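27 Jul 2019
By a parent and former shop teacher, Borkstead

My town spends real money on its school robotics club, and I keep being told it is the best thing we do for teenagers. I would like to believe it. I taught shop for 22 years and I have a soft spot for any kid holding a screwdriver. But I went to the Fehr Cup in March, and I have sat in on five club sessions after that, and I have questions.

The first one is simple. What are the students learning that they could explain to me a month later?

At the Cup, a team from Lollanum won the sorting event. Their machine was lovely to watch. I asked two of the students why the arm slowed down before it reached the bin, and they said the setting came that way in the kit. The kit, from a company called Drinurora, costs $515 before you add anything to it. The entry fee is another $300. For that price I expected at least one student who had been curious enough to change the setting and see what broke.

Our own club has gone a different way this year, and I went in ready to dislike it. They skipped the arena and the points and took up household handling, the dull stuff. Picking up cloth. Getting it in and out of a basket. The students work hand-held grippers themselves, squeezing and releasing, and the recordings are meant to teach a machine to do the same later on.
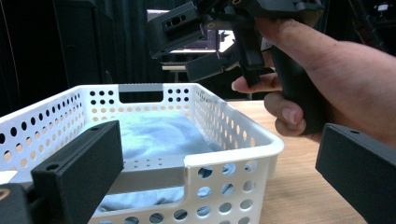 I will admit cloth is a good problem. A block stays the shape you left it. A piece of cloth folds over on itself and bunches up, and two flat black fingers have to find an edge somewhere in the heap. One girl spent most of an afternoon on how wide to open before going in over the rim, and she could tell me exactly why she had settled where she did. That is more than I got out of the winning team.

Still, I am not sold. Doing the same motion over and over for a recording looks a lot like piecework to me, and calling it research doesn't change how it feels at the end of a long afternoon. Several of the kids had no idea what happens to the recordings once the session ends. If they never see the training part – if that gets done by an adult on a laptop at home – then we have taught them to be patient hands for somebody else's project.

The school says the second half of the program will cover that. I have heard "the second half" before. In my shop, the second half was where the budget ran out.

So before the board renews anything, I want one evening where the students run the whole thing in front of us, from the grippers to whatever the machine has learned, and take questions from the floor. Let it drop the cloth. I would much sooner watch it fail with a kid standing there who can say why. The next board meeting is open to the public, and I plan to ask for it there.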